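Jivis Tea Club - Questions We Get Asked a Lot

Hello and welcome! If you've landed on this page you are probably either thinking of joining the club or wondering where your box has got to. I've tried to answer everything people write in about, and I do tend to go on a bit, so feel free to skip down to the part you need.

What do I get each month?

Two pouches of loose leaf tea, one black and one something else (green, oolong, or an herbal blend when the weather turns warm), plus a card with brewing notes. Each pouch makes a good many cups, and most members tell us they're just finishing up when the next box arrives. If you find you're swimming in tea, write to us and we'll switch you to every other month.

Can I choose my teas?

Up to a point. When you sign up we ask whether you'd like to avoid caffeine, smoky teas or anything with licorice in it, and we stick to that. Beyond those three we do the choosing, and I hope you'll let us surprise you. One member swore she hated green tea and now orders Pirkel Green by the pound!

When do boxes go out?

In the first full week of the month. The exception is February, when we close for a few days to do inventory and everything runs a little behind. Orders that come in before noon on packing day still make it into that month's box.

My tea came out bitter. What did I do wrong?

Probably nothing terrible. The usual trouble is water that's too hot or leaves left in too long - green teas are the fussiest about this. Let the kettle sit for a couple of minutes after it boils, steep for two minutes, and taste. You can always put the leaves back in for longer.

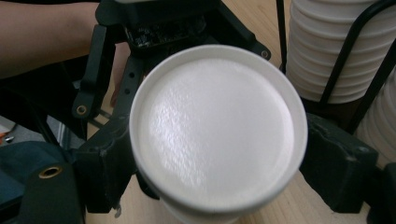
For the black teas you can be a lot more relaxed. Mittal Breakfast takes boiling water and a full four minutes, and it stands up nicely to milk. I leave mine for six, but I've been told that's a bit much.

How should I store it?

In the pouch, sealed, in a cupboard away from the stove. Please don't keep it next to the coffee or the spices, as tea picks up smells very easily. The fridge isn't a good idea either.

How many members do you have?

We had 353 at the end of our first year and there are 1,412 of us now, which still amazes me.

Can I send a box as a gift?

Yes, and we love doing these. Pick "gift" at checkout and type your message in the notes. We write it out by hand, so please keep it shorter than this page - two or three lines is perfect.

How do I cancel?

Send us an email before the end of the month and we'll stop the next box. There's no fee and no form to fill in.

Ravindra Singhal
Jivis Tea Club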